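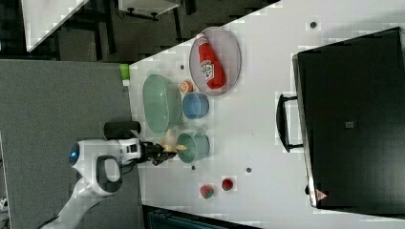

Two of the green bowls, the rounded ceramic one and the big oval one.

Green bowls and glaze crazing – is it safe to eat from?

pelham_jug
Posted October 4, 2018
I've got a set of light green ceramic bowls from the Aebischer shop in Grotolcombe. We've used them every day for 18 months. Last week I noticed fine lines all over the inside of two of them, like a spider's web under the surface. You can't feel them with a fingernail. After tea has been in one for a while the lines show up brown and don't wash off. The oval one is a different material and has no lines at all.

Do I bin the two that have gone, or is it just looks? They go in the dishwasher most nights.

marrowfat
That's crazing. The glaze and the clay shrink by different amounts and the glaze ends up stretched too tight. On stoneware it's mostly cosmetic. On earthenware the clay underneath is porous, so soup and tea get into it. If it's going brown then something is getting in. I'd stop eating out of them and keep fruit in them.

Oddsock460
Bit strong. My nan ate off crazed plates her whole life. Half the old china in this country is crazed. Wash it properly and dry it properly and get on with your dinner.

marrowfat
Your nan didn't have a dishwasher, I'd guess. It's the heating and cooling night after night that opens the lines up. And plates of dry toast aren't the same as a bowl with milk standing in it.

Tuấn Khổng
I've made pots for a living and taught evening classes, so here is how I would check. Dry the bowl in a low oven, let it cool and weigh it on kitchen scales. Fill it with water and leave it overnight, then empty it, wipe it and weigh it again. One of mine went in at 551 grams and came out 3 grams heavier. That water was sitting in the clay. I stopped using it for food.

If the weight doesn't change, the body is dense enough and the lines are mainly a matter of looks, though the pot will be a little weaker than it was. Kitchen scales won't pick up a very small change, so weigh it a few times.

Also look at the foot ring, where there's no glaze. Put a drop of water on it. If it soaks straight in, it's earthenware or underfired.

Oddsock460
Fair enough on the weighing, I'd do that. Still not convinced anyone has been made ill by a bowl.

kestrel_lane
Is there any lead to worry about? I had a Koltance casserole dish and the leaflet said not to use it if the glaze cracked.

Tuấn Khổng
Depends on the glaze and you can't tell by looking. New tableware from a proper shop should have been tested. With old or unmarked pieces I wouldn't risk it, crazed or not. Ask the shop which pottery supplied them.

pelham_jug
Rang them. The ceramic ones are from Rudeck and they are earthenware. The woman said "hand wash recommended", and that was on a sticker I must have peeled off. She's offered to swap the two bad ones if I bring them in.

I did the drop of water on the foot and it went in like blotting paper. Haven't done the weighing, my scales only go up in fives.

marrowfat
Take the swap. And hand wash the new ones.

Oddsock460
Or ask for stoneware instead – then you can carry on with the dishwasher.

pelham_jug
They don't do this green in stoneware. I'll have to think about it.

kestrel_lane
Ask if they'll do plates as well, I'm after some in that colour.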